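Notes for the second meeting of Games and Public Life. Bring these with you, along with the reading packet, and please write in the margins, since I'll be asking you what you scribbled.

Welcome back, everybody! Last time we got as far as the question of what an in-game item is for, and then the clock ran out on us (my fault, I do go on). So tonight we pick that up again and push it a bit further, to what happens when an item that began life as a joke becomes the thing everybody wants.

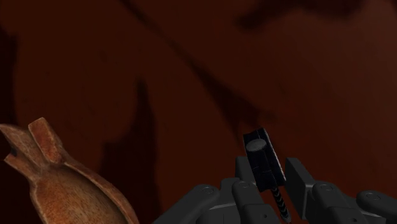
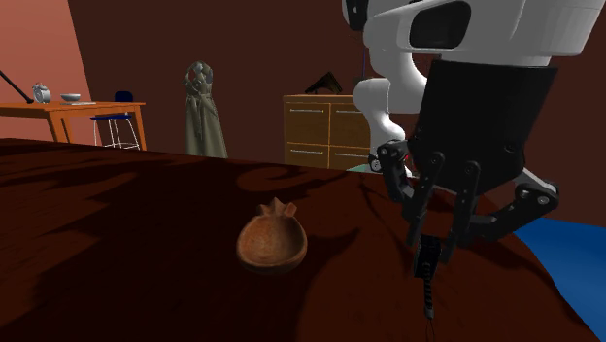 ## Where we left off

You'll remember the basic split we drew on the board. Some items change what a player can do: a longer reach, a faster boot, a shield that soaks up one more hit. Other items change only how a player looks while doing it. We called the first kind *working items* and the second kind *show items*, and Tsegereda Zeleke very rightly pointed out that plenty of items sit between the two. A bright orange cape doesn't alter your numbers at all, but it makes you much easier to spot on a snowy hill, and any player who has crossed a snowy hill in a bright orange cape will tell you that it has altered something.

I've been turning that over in my mind all week, and I think the in-between cases are where most of the good arguments live. Tonight's case is one of them.

## The Clultirance ladle

Clultirance is a team survival game, four players to a squad, set on a flooded plain with a handful of villages poking up out of the water. It came out of a small studio called Flemell. When the game launched, one of the things you could find in the village kitchens was a soup ladle. It did almost no damage. It was there, as far as anyone could tell, because a kitchen ought to have a ladle in it.

Then players found out that the ladle could scoop. If you stood at the edge of a raft and swung it, a little water left the raft, and a raft with less water in it moved faster. The designers had written one rule for "curved objects" and forgotten that the ladle counted as one! Within a few weeks the strongest squads in the February season were carrying a ladle apiece and leaving perfectly good weapons behind on the kitchen floor.

Now, a studio has a few choices at this point, and I'd like you to think about each of them before we discuss it:

- Take the scooping out, on the grounds that it was a mistake.
- Leave it in and say nothing.
- Leave it in and tidy it up, so that new players can find out about it too.

Flemell went with the third. They gave the ladle a proper line of help text, cut the scooping speed a little, and at the Grendville Open they handed the winning squad four full-size brass ladles on ribbons. The crowd adored it. There were 775 people in the hall that evening, and I'm told that a good many of them had brought ladles from home.

## Why does a trophy like that work?

This is the heart of the evening, so let's go slowly.

A regular cup tells you that somebody won. It could be for tennis, or for the biggest pumpkin. A brass ladle tells you that somebody won *this*, and it only says so to people who have played. If your grandmother sees it on the shelf she'll think you've taken up catering. That gap between what the player sees and what the grandmother sees is what our reading calls an **inside sign**, and you'll want that term for your paper.

Inside signs are warm things to be near when you're on the inside. They can be rather chilly from the outside, and I hope we'll spend some time on that as well. Yabsira Lemma wrote a lovely half page for me about watching the Grendville final with a cousin who had never played, and how the biggest laugh of the night had to be explained twice and still didn't land. Yabsira has kindly agreed to read it aloud.

## When an inside sign gets out

Sooner or later somebody outside the game picks the sign up. A shop prints it on a mug, or a town council member waves one around at a hearing on youth centers to show that they've done their homework. Sometimes players are pleased to be noticed and sometimes they groan, and quite often they do both in the same breath.

I'd like us to look at *who* is carrying the sign and *what they want from the room*. Ask yourself:

1. Does the person show any knowledge of how the item is used in play?
2. Would the point they're making still stand if they had left the item at home?
3. Who in the audience is supposed to recognize it?

Please don't rush to the unkind reading. A clumsy wave can still be a friendly one.

## Reading and writing for next time

Read the Sisay chapter, all of it, including the long footnote about chess sets that everyone skips. It's slow going for the first few pages and then gets very good indeed.

Write 423 words on one item from a game you know well. (Yes, it's an odd number. It's the length of Sisay's opening passage, and I want you to feel how much can fit in that space.) Tell me what the item was made to do, what players ended up doing with it, and what it would mean if you saw one sitting on a stranger's desk. If you've never played anything, a board game or a playground game is perfectly fine, and marbles would make me very happy.

Send me a short plan first, 200 words at most, so that I can catch you early if you've picked something too big. My door is open from 4 in the afternoon, and there is usually tea.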